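Benovach Kaimal 2 Bass and Drum Preamp

Home / Studio and Stage / Preamps / Kaimal 2

Price: $900
In stock, ships from our Brirkavgate shop

The Kaimal 2 is a two-channel tube preamp for bands that record and play with the same small rig. Channel one is voiced for bass guitar. Channel two takes a microphone and was set up with kick and floor tom in mind, though it works on guitar cabinets and vocals too. Both channels can be used at the same time and each has its own output.

Ruairi Moncrieff designed the first Kaimal for his own trio, which had no guitar player and needed the bass to fill a lot of room. That version had one channel and no microphone input. The 2 keeps the same bass circuit and adds the second channel, a ground lift on each output and a quieter power supply.

Controls
Each channel has gain, low, mid, high and level. The mid control on channel one has a three-position switch on the front panel. The left position is the one most players leave it on. The right position brings up pick noise and string attack, and can get harsh with new strings.

The drive switch affects channel one only. With gain below noon it adds a little grit on hard notes. Past that it is a full distortion, and the low control should come down a bit to keep the sound from getting muddy.

Connections
Front: instrument input, mute footswitch jack
Rear: microphone input with switchable phantom power, two balanced line outputs, one unbalanced output for a tuner or stage amp

What's in the box
Preamp, power cord, rack ears with screws, printed manual. The mute footswitch is sold separately for $39. 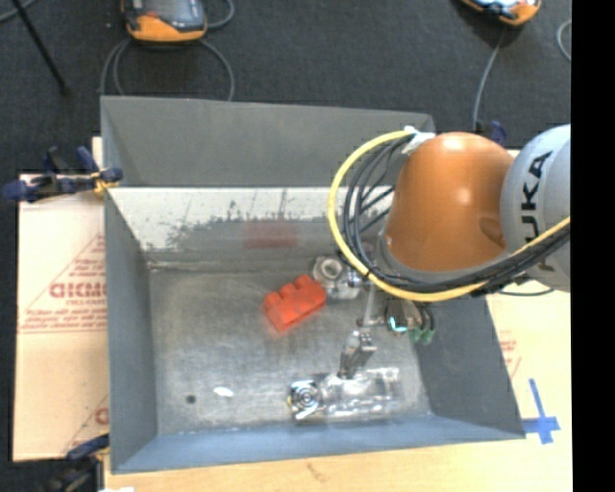
Tubes and service
The Kaimal 2 uses one tube per channel. We test both before shipping and write the readings on a card inside the lid. Expect 3,000 hours of normal use before a change. Turn the unit off, unplug it and let it cool before you take the cover off. Replacement tubes do not need biasing.

Repairs are done in the shop by Braulio Salinas. Write to us before sending a unit in, and include the serial number from the rear panel. If the trouble only shows up with one bass or one microphone, say which one.

Used with
The bass on the Mestoren album was recorded through channel one straight to the desk, with the drive on for the louder songs. The kick drum went through channel two with the high control all the way down.

Note on older units
Units sold before Jul 14, 2021 have the ground lift switches inside the case. They can be moved to the rear panel during a service visit at no charge for the part. You pay return shipping.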